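21/11/2025

I woke before the alarm and could not sleep again, so I made tea and looked at the rain on the balcony. The basil is finished, I think. I will leave the pot until spring anyway.

In the morning I walked to Goritz to pay the heating bill. The woman at the window said it was 395, and I asked her to repeat it, because last November it was much less. She repeated it. I paid and walked home the long way by the canal, to be angry in the fresh air. The water was brown and high, and two men were fishing under one umbrella without speaking.

At home I took out the old letters again. I have decided to put them in order before the end of the year, and I have reached 2008, the year I moved here. My handwriting in that time was very small and very neat. I wrote to my mother that the bread is sour and the people are polite, and that I understand half of the words on the radio. I did not write that I cried in the post office. It is strange to read a letter and remember mostly the part which is missing.

Yiran Yuan called after lunch. She wants to change apartments and has found one in Rerkolton, on the fourth floor, without elevator. I said she should count the stairs with a full shopping bag before she signs anything. She laughed, but I was serious. We talked until my ear was warm. She also asked for the recipe of the soup with dill, and I had to confess that I do not have a recipe.

Thư Thái has still my book about Durer. I must ask for it in a kind way.

For the evening I had planned grammar, twenty pages, and did eight. The conditional is my enemy since school. I can say what I would do, but for what I would have done I still need to stop and think.

Supper was rice with egg. Tomorrow the library, and stamps. 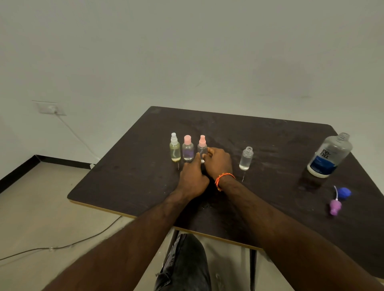
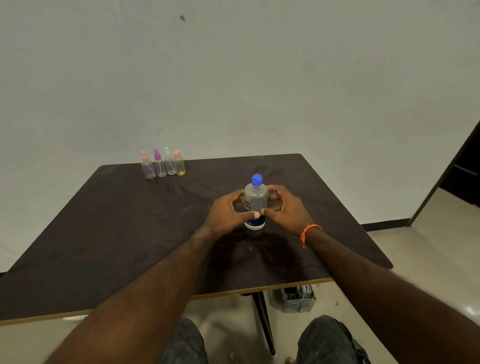 The orange bracelet on the right wrist, in both pictures.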